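Laundry Corners, Seen Up Close
A gallery by Damilola Shehu

I have read too many articles promising that a laundry corner can be "transformed" with a shelf and a label maker. I don't believe it. Since November I've been asking people how they do their washing at home, and whether any of the advice they paid for made a difference. Most of them shrugged.

The Clodden storage guide is the one that keeps coming up. It says a basket should never sit on top of a washer, that it should have its own stand, and that the stand should be 61 centimeters high. Why 61? The guide doesn't say. It does mention that Clodden sells a stand of that height.

Kurport goes further and wants 3 baskets per household, sorted by color before anything goes near the machine. I tried it for a month. I had one full basket and two that collected socks and a phone charger. My whites came out the same as they always had, a bit gray at the collar.

Then there is the matter of the floor. A reader in Drurkach wrote to say she had given up on floor baskets entirely, having to bend down with a bad back twice a day. She uses the top of the machine and has done so for years. I can't find a good argument against her, at least between loads. During a spin cycle I'd move it - a light basket will walk, whatever the packaging says about grip.

Small basket or large? The large ones hang over the side of a standard machine, and the stores know it, yet they go on selling them as "washer-top" models.
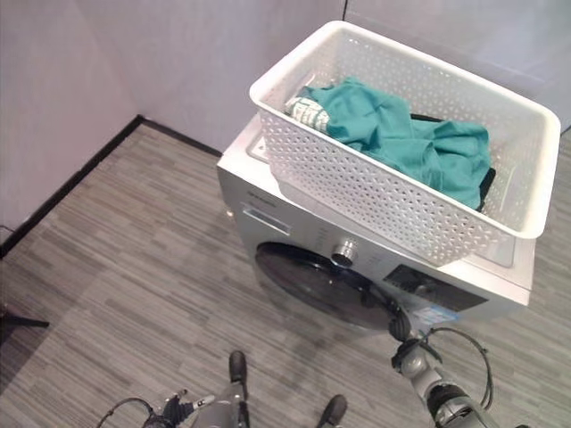
Mixed colors in one basket don't bother me much either. Dark things with dark things, yes, and I'd keep a new black shirt away from anything pale. Past that, I suspect most of the sorting rules were written by people with more baskets to sell.

Teal, black and a bit of white with green stripes, all in white lattice plastic. Awad's catalog would want these in separate bags, item 2905, sold in packs of 2. I'd check the care labels first and keep my money.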